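Bag packers and room resetters wanted - paid, short shifts, Sikgate

Posted by Feven Woldegiorgis, Bomano
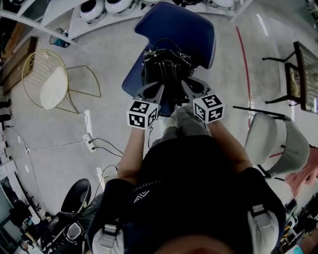
We need 8 more people for the spring run, starting in March. Shifts are short, work is simple, but you do have to care about doing it the same way twice. If you're the one in your house who repacks the suitcase after everybody else has had a go, apply.

What you'd be doing
Packing and unpacking backpacks, mostly. Opening zippers, closing zippers, sorting out straps. Moving bags from chair to shelf and back to chair. Putting things away in the open compartments, then taking them all out again for the next person. Some tidying - chairs straight, shelves clear, nothing left on the floor. It is repetitive. People either find it restful or quit by lunch, we would rather know early.

Each session is 26 minutes, then a proper break. Most people do 10 sessions in a day, fewer is fine if you tell us up front. First day is training with Musyoka Temba and you get paid for that too.

Who we're after
- 18 or over
- fine standing and sitting on and off through the day
- OK with shoulder straps, tell us if you have neck or back trouble and we'll talk it over
- patient with sticky zippers
- can follow a written list, in order, without skipping
- no experience needed, warehouse or hotel housekeeping or school cloakroom work is all useful though

Left handed people very welcome, we are short on lefties right now.

What to wear
T-shirt or other short sleeves, comfortable pants, closed shoes. Plain dark colors if you have them. No bracelets or big watches please, they snag. Hair tied back if it's long. Lockers are by the front door, bring your own padlock.

Pay and practical stuff
$189 a day for the full day, half that for a half day. Paid every two weeks by transfer. Lunch is not included but there's a fridge and a microwave, and the place across the street does decent soup. Doors open 8 am. Parking behind the McKinnon building, use the side enterance, the front one is locked til nine. Bus stops right outside.

Bring photo ID on the first morning or we can't sign you in.

How to apply
Send a few lines to Wubit Seyoum at the Bomano front desk. Name, phone number, which weeks you can do, mornings or full days. No resume needed. If you worked with us last fall just say so and you can skip the intro call - Kiros still has your paperwork.

We answer everyone, usualy inside a week. Spots go in the order people confirm, so please pick up when we call. Bringing a friend is fine but they need to apply seperately.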